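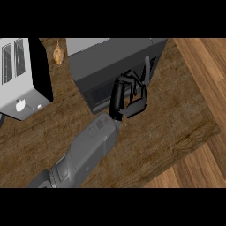 The Kindale arm at the microwave in the simulated kitchen.

If you have just bought the Kindale starter kit, hello and well done! The microwave lesson is the one I always send people to first (my colleague Zohreh Kiani prefers the toaster, but never mind her), and it runs entirely on screen, so your crockery is quite safe.

Open the Flermont kitchen and pick the microwave task. Set the arm speed to 300 and leave it there for now, however tempting the slider looks. Bring the gripper up slowly until it hovers just in front of the appliance, then stop and save that pose as your starting point. Do this before you try anything with the door.

Now have 2 or 3 goes at the approach, loading the saved pose each time. When you're happy with it, press Record and carry on to the door lesson.

Firouzeh Hashemi, Mar 22, 2019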